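Two arms went live on the bagging bench at Clistgate on Mon 6 April. The shift before that, two people stood there and handled produce orders by hand. Both are still on the line, with different work.

The cell clears 62 orders an hour on mixed produce. Cycle time is set by the bags. Rigid bins present the same edge every time, but a plastic bag has no fixed shape, and the Skosent controller has to settle on a contact point for each gripper before either one closes. 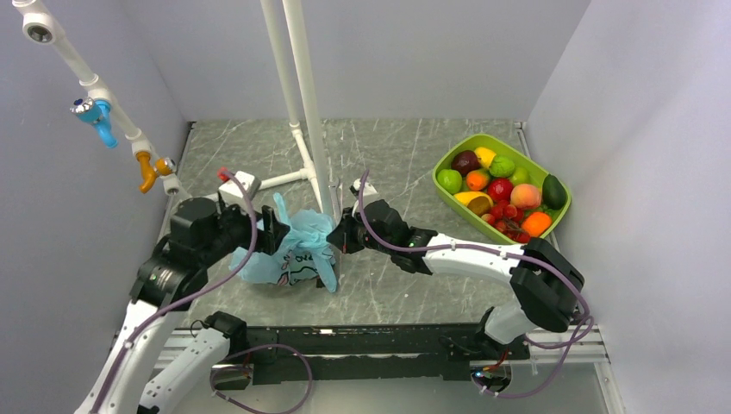

Peixoto

With the bag between the grippers, the left arm works from over it and the right one comes in at the side. Fruit stays in the green bin until the bag is dealt with.

One of the former packers now clears faults and logs them. The other inspects fruit upstream, a job that used to be shared out in spare minutes. The log stands at 503 entries, most of them missed grips on handles. Pay grades have not changed. The written procedure has, and it still describes the old bench in two places.

Standing time is down. Walking is up, and so is screen time, which the fault clearer dislikes. Tomcombe gets the same cell in November.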